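How to Teach a Two-Arm Card Handoff (and Keep Your Patience)

If you joined us in September, you have probably watched one of the older students sit down at the table, drive both arms through a card task without breathing, and stand up again as though it were no trouble. It was trouble once, I promise you. Everybody who does it well did it badly for a while, and this page is my attempt to write down what I end up saying to each new pair on a Wednesday evening, so that you can read it at home with a snack first and come in already knowing the words.

The task we start people on is a simple one to say out loud: two arms, one card, and a card holder. Pick up the card with one gripper, bring the other gripper in, and work with both. We use cards because they are cheap, flat and very unforgiving, and a card will show you every bad habit you have. Please do get through the whole page before you book a slot!
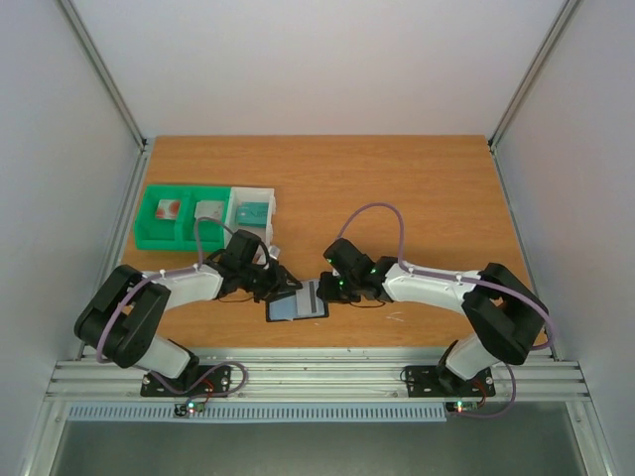 Preda Robotics Club, Manipulation Group

Before you power anything up

Look at the cables first. The purple ones run along each arm and are held with small clips, and they need enough slack to let the wrist turn all the way over. If a clip has slipped, slide it back to where the tape mark is, and if it won't stay, get a new one from the Clinau box on the shelf. Then check the little circuit boards under the front rail. You want lights on both. If only one is lit, stop there and come find me or Alistair Purves, and don't go pulling on the red wire to see what happens (you know who you are, and we forgive you).

Set out your things. The green tray goes at the back left with the white bin right up against it. Keep them there even if you are left-handed and it feels wrong, because everyone's recordings need to start from the same layout, and a tray that wanders by a hand's width makes a whole evening of work hard to use with anybody else's. Leave the middle of the table for the card and the holder.

Warming up

Start the Vovine program, choose "pair mode," and let both arms go to their rest pose. Then spend five minutes doing nothing useful at all. Wave. Open and close the grippers. Touch the wood very gently with one fingertip and come back up. I am quite serious about this part, and the people who skip it are the ones who jam a finger into the table on their first real try. There are whitish marks on that wood already and we would like to keep the collection small.

First grip

Decide with your partner who leads. The leader takes the card, and the follower keeps the other arm well back until the leader says "holding." Come in from the side with the gripper open a little wider than you think you need, and close slowly. You want the edge of the card, with only as much of it between the fingers as it takes to hold on. If you grab deep, there is nothing left for the other arm to take, and you will both sit there looking at it.

Lift just clear of the wood and stop. Low is good. If the card drops from a finger's height, it lands more or less where it was, and you can carry on without resetting.

Bringing in the second arm

Now the follower comes in. Go for the opposite side, and watch the wrist camera view as well as the table itself, since the big black elbow joints have a way of being exactly where your eyes want to look. When your fingers are on the card, say "on." Then both of you count one breath before anybody moves. 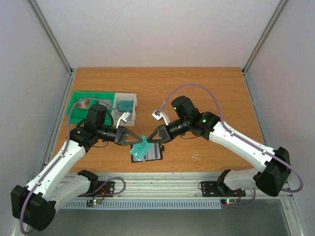 The breath matters more than you would guess. Most of our spoiled runs come from the leader moving off the moment the follower touches down, and then the card twists and pops out sideways. Sânziana Pîrvu went back through last year's log, all 2178 runs of it, and she put the early move at the top of her list of causes. She also asked me to say that if you do twist it, let the follower open first, then start over from the grip. Don't try to wrestle it back into shape with both arms closed, as the servos get warm and cross and so do you.

When you want to tilt the card, tilt together and go slowly. One of you calls the direction, using "near" and "far" for the front rail and the back wall. We tried "up" and "down" for a while and it was a muddle, with half the room meaning the height and the other half meaning the table.

Saving your runs

Press the save key only after both grippers are open and back. Label each run with your initials, the task name and one of these:

clean
dropped, recovered
dropped, stopped
other (please write a few words)

Keep the drops. New members love to delete them, and I understand the feeling, but a run where the card fell and you picked it up again is worth a good deal to the students training the model. We are aiming for 1000 labeled runs before the Flakberg meet, and each pair can do up to 46 in an evening if the room stays calm and the snacks stay away from the keyboard.

If you get stuck

Arm shakes at rest: park it and run the homing step again.
Gripper won't close fully: look for a crumb of tape in the linkage.
Camera view frozen: restart the viewer only, leave the arms alone.
Partner frozen: offer tea.

The sign-up sheet is on the door, and there are headphones in the drawer if the fans bother you. Put the card back in the white bin when you leave.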